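Von: Analyn Quiambao
Betreff: Re: Gehäuse und Platte

> Welche Platte kommt in den schwarzen Tower? Und
> ist das Netzteil schon drin?

Eine WD Blue mit 1.0TB, 3,5 Zoll. Netzteil, Board, CPU und zwei Speicherriegel sind drin, der Kühler fehlt noch. Den bestelle ich bei Sovo. Die Kabel binde ich erst danach zusammen.

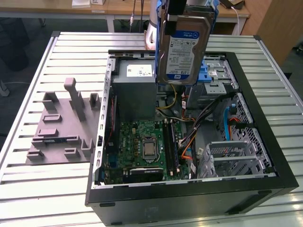
Offener Tower, darüber die WD Blue

Wer hat noch Schrauben für den Plattenkäfig?

Analyn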